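Classroom Exchange Forum > Partner Projects > Planning and Prep

Topic: How much should students know BEFORE the joint quiz week?

marigold_rm12
Posted 20th July

Hi everyone, I hope you're all getting some rest. I'm sitting on the porch with my planner, which my family says is a sickness, and I wanted to ask the people who have done this longer than I have.

Our school is joining the Camside exchange in November. Four schools, four countries, middle grades, and the big event is a shared online quiz week where mixed teams answer questions about each other's towns, history and food. I've been through the question bank the other schools have sent in (19 from one school alone just on its river and its bridges) and I'm worried. My kids are bright and curious, but there is one question about a bridge that opened in 1794, and I couldn't have told you a thing about it myself until I looked it up.

So do you teach the material first, with proper lessons, or let them go in cold and find things out as they play? My co-teacher wants three weeks of lessons. I'm afraid that by the time the quiz arrives they'll be sick of it.

chalkandcheddar
Hello marigold! Please listen to your co-teacher. We went in cold our first year and it was a long, sad afternoon. The team with two kids from the host town answered everything and the rest just watched. A child who can't answer the first four questions stops reading the fifth one, at least mine did.

The next year each school made a short slide show about its own town and we all watched each other's beforehand. Night and day! The kids loved hearing the other classes' voices, and one of my quietest boys still remembers the whole recipe for a plum cake.

oldbusdriver
I'm going to disagree, in a friendly way I hope. If the questions are so hard that they need three weeks of lessons, the questions are the trouble. A quiz between kids in different countries ought to be something you can reason your way into. Give them a map and a photograph and ask which building is older and why they think so. I wouldn't spend a single class period teaching anybody the opening date of a bridge.

We did ours through Likard, by the way, which lets you attach a hint card to each question. We let teams spend hints. Plenty of learning went on while they argued over whether to use one.

chalkandcheddar
I do like the hint cards, I'll give you that. But you have older students, don't you? My sixth graders would burn every hint in the first ten minutes and then ask me when lunch is.

oldbusdriver
Eighth grade, yes, so fair enough. Though I have met eighth graders who would do the same.

twopencils
Popping in from the other side of things, as I was the one who collected the questions for a bigger project a while back, run through Sodanex. We ended up with 2436 of them across all the partners, and I read every one at my kitchen table, often past midnight. So I have Opinions.

Most of the hard ones were hard by accident. A teacher writes about her own town and has no idea that what every child there knows by age six is a mystery everywhere else. What helped was asking each school to hand its questions to a partner class before they went in. If the partner class couldn't find the answer in the presentation, either the presentation got another slide or the question was dropped. Some feelings were hurt, I won't pretend otherwise, but the quiz was so much better for it.

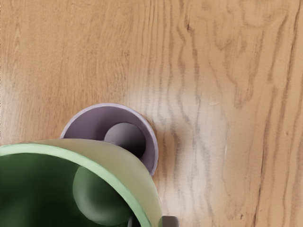

The other thing I'd say is to keep the presentations short and let the students make them public on the project page themselves, with their teacher checking spelling and permissions first. Ours took real pride in that. One class got around 3000 views on theirs, mostly grandparents I suspect, and they talked about it until the end of the year.

marigold_rm12
Oh, this is all so useful, thank you. twopencils, did you swap questions between schools in English, or did each school translate? Two of our partners are nervous about writing in English and I don't want the checking to feel like a language test.

twopencils
Both, and it was a bit of a muddle. The students wrote in their own language first and then in English, and we told everyone that the partner class was only allowed to comment on the facts. That calmed people down. I'd build in an extra week for it if you can, we didn't and I regretted it.

jardine_fan
Has anyone tried the Jardine template for the slide shows? We're using it this fall and I find it a little stiff - it wants a population figure on the very first slide, and my students would much rather start with the bakery.

chalkandcheddar
Start with the bakery! You can move the slides, there's a setting for it under layout.

oldbusdriver
Bakery first, agreed. marigold, if you do go with lessons, could you stop at one week? I still think three is too many.

marigold_rm12
I'm going to propose one week of lessons plus the question swap, and see what my co-teacher says. I'll come back and tell you all once I've talked to her, she's away camping until the end of the month.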